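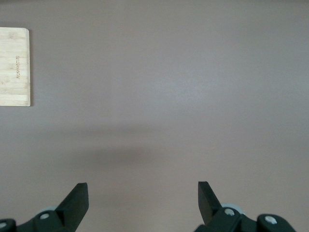
Unit 8: Cutting boards and the small table setting

Course handout, Brokidach evening kitchen course

In this unit we look at the board, its material and its place on the table. Please read the handout before the practical hour and bring your own board if you have one.

Material. Many boards sold today are bamboo. Bamboo is a grass and the board is made from narrow strips which are glued together, so you will see lines along the surface. Wash it by hand, wipe it and let it stand on its edge. Do not leave it in the sink.

Shape. A rectangular board is for cutting. An oval board with a handle is mostly for serving, but at home many people use one for both.

Fruit. Orange slices are good for practice, as they show at once if the knife was held straight. Cut across the segments and keep the slices flat on the board.

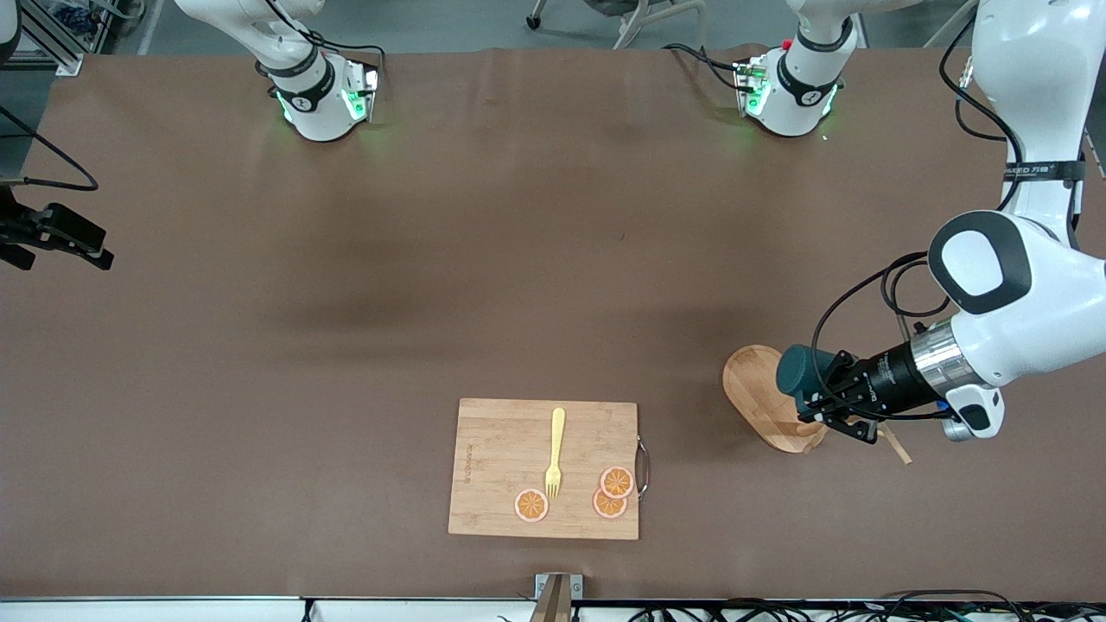

Fork and cup. When fruit is served from the board, the fork may lie directly on it. The cup should have its own place on the table, where the sleeve does not touch it.

Homework for Unit 9: draw your table from above, with one board, one fork, one cup and the fruit. Write one sentence for each thing, why you put it there.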